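Rules for recording in other people's homes

I wanted to write this post since May, when we finished the second version of our house rules at Datard. By house rules I mean the small document which every operator reads before going into a real home with the hand-held grippers. The first version had 31 pages. The second has 5. Almost all of my work was to take things out, and I want to explain which things stayed and why.

A little background for those who come from the factory side, as I do. I spent many years with robot cells behind fences. There the rules are old and clear. You have a risk assessment, a stop button, a light curtain, and a person who signs. When I moved to data collection in homes, I looked for the same kind of paper and I did not find it. The machine is in your hands, the fence does not exist, and the floor belongs to a family who will cook dinner there in the evening. So we had to write our own.

The first rule is about permission. The owner agrees room by room, not for the whole house. At the start we had one general form, and a family in Ovholm was surprised that we also recorded in the bedroom. They were polite about it, but they were right. Now the form has a line for each room, and a room without a signature stays closed. We also ask again in the morning before we begin. People change their mind during the night, and this should be easy for them.

The second rule is about names and papers. Before the first take the operator walks through the room and turns over or puts away letters, prescriptions, school photos and anything with an address. If the owner is at home, the owner does it. I have heard the opinion that blurring afterwards is enough. I do not agree with it. Blurring is a good second step, but it misses small text, and somebody must look at the material to check it. What was never recorded does not need to be checked.

The third rule is the one the operators like least. One take is one task, and a failed task is kept. If you drop the sponge, you do not delete the take, you mark it as failed and go on. In our first months many people deleted their bad takes because they felt ashamed. I understand this feeling very well, I did it too. When we counted for the Calloway set, we had 813 takes and only 12 marked as failed. No person is so good with a gripper. The set looked beautiful and we could not trust it, so we recorded a part of it again.

Then there are breaks. A gripper does not seem heavy in the first minutes, but after one hour the wrist knows it. We write a pause after every 20 minutes of recording, and the operator may not save the pauses and take them together at the end – this was tried, of course. Tired hands also make a different kind of movement, and it goes into the data with all the rest.

Bathrooms have their own page, and it was the hardest page to write. The surfaces are hard and shiny, the space is narrow, and the objects are often private ones. We ask for closed shoes with a clean sole, never socks, and for dry tiles before the first take.
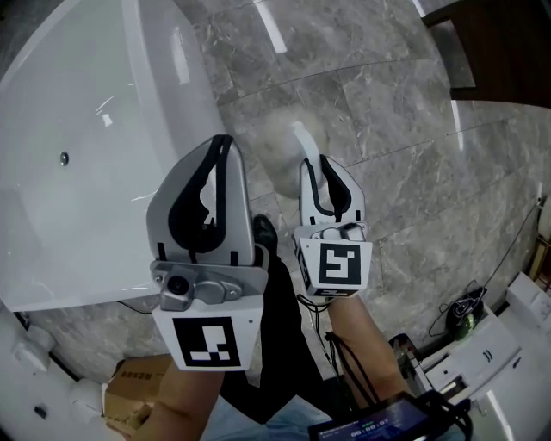 Cables were the subject of our longest discussion for this page. One side wanted to forbid them completely in bathrooms, the other side said that then we could not work with the equipment we have. We agreed on something in the middle: every cable which moves with the operator must stay close to the body or the arm, like the thin black one which hangs from the right gripper beside the wrist, and it may never lie across the walking path. Before standing up or turning, the operator looks down first. It takes one second, and you feel a bit silly to do it many times per day.

The markers on the handles also have a rule. They are wiped with a dry cloth before each room, and the operator checks that no sleeve covers them. In a bright bathroom we look for reflections as well. If the light falls badly, we change the lamp or the hour, and we do not cover anything in the home with tape. We did that once in Zitura and the tape took some paint with it. I still remember the phone call.

The last page is about leaving. Every object goes back to the place where it was in the morning, and the operator walks through the rooms with the owner, or sends the owner a short message if nobody is at home. Damage is reported on the same day, also when it is very small.

There are open questions. I do not know yet how to write a good rule for pets, and our text about children is too short. For guests who arrive in the middle of a take we have only one sentence: stop, put the grippers down, and explain who you are. If your team has a better one, please write to me, I would like to read it before we start version three.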